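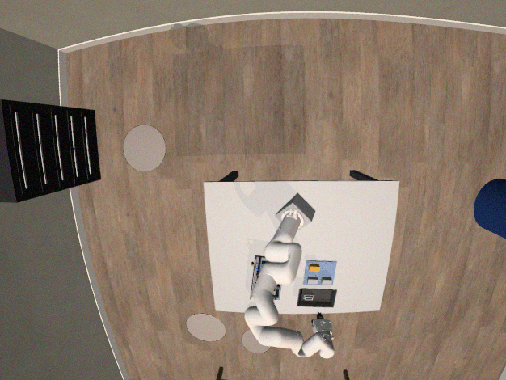

4. Placing the arm in the simulated cell

The Walluren cell file opens with the arm in whatever pose was last saved, so check the base before you change anything else. The base must be fixed to the tabletop and must not move when the joints are driven. In the overhead view the arm stands on a grey square mounting plate near the upper centre of the table, with a ring of small bolts round the top of the base. Use that ring to judge whether the base is level with the table.

4.1 Open the cell file and wait until the table, the tray and the black box have all loaded.
4.2 Select the base in the scene tree. Do not click on it in the overhead view, where the upper link is easily picked up by mistake.
4.3 Set the base position, then press Lock.
4.4 Drive each joint a little in both directions, starting at the base and working out to the wrist.
4.5 Save the pose under a new name.

Note: the overhead camera uses a wide lens setting. Straight edges bend near the sides of the view, and table legs show outside the tabletop. Do not measure distances from it. Use the side camera or the figures in the Metton panel.

Caution: the forearm can be driven past the edge of the table. The software allows this and gives no warning. If the pose is going to be sent to a real arm, turn on the table limit first (Settings, Limits, Table).

5. Moving the base to a second position

Some tasks are out of comfortable reach from the first position, and the base then has to be moved. Save the cell under a new name before you start — there is no undo for a base move. With the base at the lower right edge of the table, it partly overlaps one corner of the black box in the overhead view, and the middle links loop low across the table before the arm reaches up to the dark grey cube. Check both places from the side camera for contact.

5.1 Send the arm to its parked pose.
5.2 Unlock the base and enter the new position.
5.3 Lock the base again. The padlock in the scene tree should be closed. 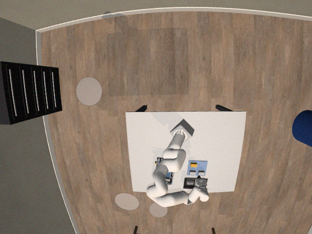
5.4 Run the contact check at slow speed before the first full run. Set the speed to 9 per cent and keep the pointer over Stop. Watch the flange closely where it meets the dark grey cube, and compare the contact point with the value in the Metton panel. If the cube jumps or spins when touched, stop the run and go to 5.5.

5.5 Open the Contact tab and set the solver steps to 408. Lower values run faster but let the cube slip. Reset the objects and repeat the check.

Note: Reset returns the objects to their saved places but leaves the arm where it is. Park the arm first.

If message 9 appears after a base move, the old joint offsets are still loaded. Close the file, open it again and repeat from 5.1. Faults that remain should be sent to Ruben Baert with the saved cell file and the log.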